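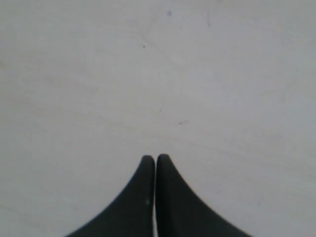 Detstead es el juego de escaramuzas con miniaturas que más veces ha salido de mi estantería este año, y por eso le he hecho ficha propia en la tienda (¡ya tocaba!). Es de Ovwood, un taller pequeño de Pleltport, y va de bandas que se pelean por los restos de una ciudad minera inundada. Las piezas vienen sin pintar, así que los colores los pones tú. Yo para las ruinas tiro siempre a un gris claro y mate, un poco azulado, con roces flojitos en diagonal y alguna mancha apenas marcada, como la superficie de la foto, y luego le meto óxido en las esquinas hasta que me canso.

La caja trae 51 miniaturas de plástico en matriz, un reglamento de 95 páginas, 206 cartas y un mapa plegable. Hay que montarlo casi todo, y los brazos de los buzos son un pequeño suplicio: pega primero el tubo de aire y después el hombro, hazme caso, que yo lo hice al revés con los dos primeros y se nota. El plástico es tirando a blando y las líneas de molde salen bien con el dorso de la cuchilla.
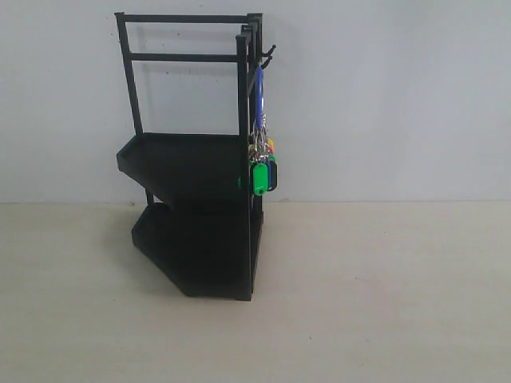
Expositor metálico negro de dos pisos, con los llaveros colgados a un lado.

De reglas anda ligero. Cada banda lleva entre cuatro y nueve figuras, se activa por turnos alternos y el agua va subiendo con un mazo aparte, que es lo que más me gusta del juego. A mitad de partida la plaza que tenías controladísima está hundida y toca correr a los tejados como buenamente puedas. ¡La primera vez perdí media banda así y me reí un montón! La campaña se juega en siete capítulos, con heridas y experiencia que se arrastran de uno a otro. En solitario también funciona, aunque el sistema de la criatura me parece algo flojo y se le pilla el truco pronto.
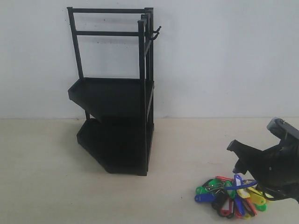 La expansión Pană se vende aparte. Añade una banda nueva (los fareros, mis favoritos), más cartas de marea y unas reglas de niebla que todavía no tengo del todo digeridas. Yo no la cogería de entrada; juega primero los tres capítulos iniciales y ya verás si te pide más.

Datos sueltos, que siempre me los preguntáis:

Jugadores: 1 a 4, mejor a 2
Duración: una hora larga, más si hay discusiones
Escala: 28 mm
Idioma: reglamento y cartas en español
Peanas: incluidas, redondas
Pegamento y pinturas: no incluidos
Referencia: OVW-564

La segunda tirada me llega en septiembre. Si quieres que te guarde una, déjalo puesto en las notas del pedido, y si además quieres la expansión dímelo ahí mismo y te lo mando todo en un solo paquete.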